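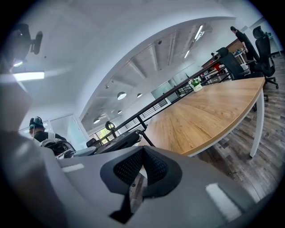
Progress report to Barrera: chore handling study, third period

Prepared by Itzel Cuevas, Wirncombe
Reviewed by Yolotzin Villalobos

1. Position at the end of the period

The study asks whether a two-armed machine can learn small household and shop-floor chores from people doing them with hand-held grippers. Work in this period moved from single objects with simple shapes to objects with a cable attached. Recording is on schedule. Training is behind by two weeks, for the reasons given in section 4.

The recorded set now stands at 429 demonstrations, of which 145 were added since the last report. All were made by our own staff at the upstairs tables. Three chores are covered: moving a boxed item to a given spot, tidying a cable beside it, and clearing the table afterwards.

2. Recording

Each demonstration is done with one gripper in each hand, strapped at the wrist, and a head-worn unit. The grippers carry cube markers so that their position can be recovered later. We kept the surroundings as they are in daily use. Chairs, plants and other people's work were not cleared away, as the funder asked at the December review.

The cabled item has proved a good test. A black box on a plain wooden table is an easy target for one finger tip, and staff can steady it without thought. 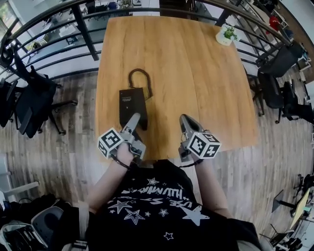
The cable is the harder part. It springs back, it changes shape between one attempt and the next, and it hides part of the box from one camera or the other depending on the angle. People deal with this by holding the box with one gripper and keeping the other free. They do so without being told to, and the habit appears across all operators. The present model does not copy it reliably. It tends to send both arms to the box at once.

Marker tracking was lost for short stretches when an operator turned the wrist inwards. Nerkari supplied a revised tracking routine which fills gaps of up to 10 frames. Longer gaps are still rejected by hand, and this remains the slowest step in preparing the data.

3. Results so far

Moving the box without a cable: the trained arms complete the chore in most trials, at less than half the speed of a person. We regard this as settled for the present and do not plan more recording.

Moving the box with the cable attached: results are mixed. Failures fall into two groups. In the first, the finger catches the cable and drags the box out of line. In the second, the box reaches its spot but the arm does not let go cleanly. The second group should respond to more data. The first probably will not, and may need a change to the shape of the finger tip.

Clearing the table: no usable result yet. The order of actions matters and the model loses its place after the second item.

On the wider question, our view is unchanged from the last report. A machine trained in this way could take over one fixed chore at one fixed station, with a person close by. It could not be left to tidy a room or restock a shelf.

4. Delays and changes to plan

Two weeks were lost when the training computer at Vellia was withdrawn for repair. Vellia has since given us a fixed overnight slot, from 19:00, which is enough for one full run. We have used the time to check older recordings and have removed those with poor marker tracking — the total in section 1 is the figure after removal.

Itzel Cuevas will now handle all labelling of cable contact. Having two labellers led to different readings of what counts as a touch, and 10 recordings had to be labelled again.

5. Next period

Finish labelling of the cabled set. Fit a narrower finger tip and repeat the failed trials with no other change. Split table clearing into single-item steps and train each separately. Spending is within budget, but the new finger tips were not in the original plan, and approval is sought to move part of the travel allowance to cover them.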